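Keep the Vegetables Where You Can See Them
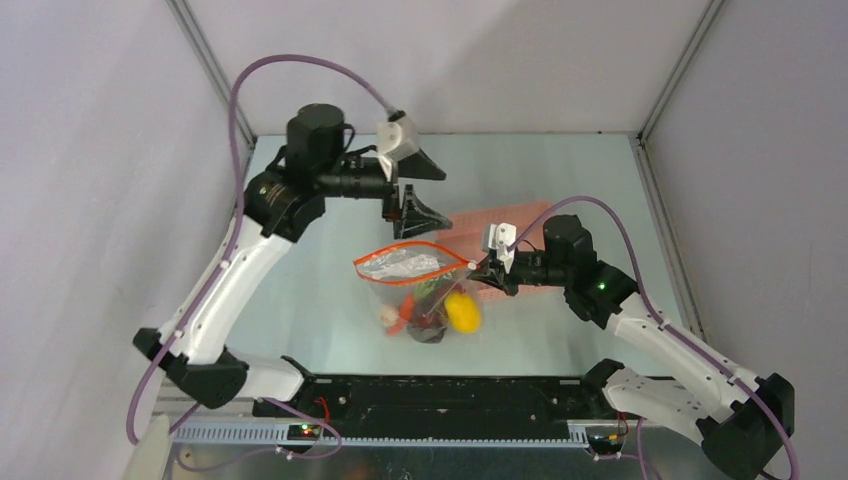 Mixed produce in a clear zip-top bag with an orange rim.

I gave up on my crisper drawer in June. Things went in and I forgot them. Now a week of vegetables goes into one clear slider bag on the middle shelf, left partly open -- and I cook what I see first.

People in Tritville tell me each vegetable needs its own container. Maybe so, if you shop for a month. I shop for a few days, and a carrot lying next to something leafy does no harm in that time. A drawer hides food. I would rather look at it.

Lauri Ikonen, July 17, 2022

Contact | Copyright 2022 Plullard | Back to top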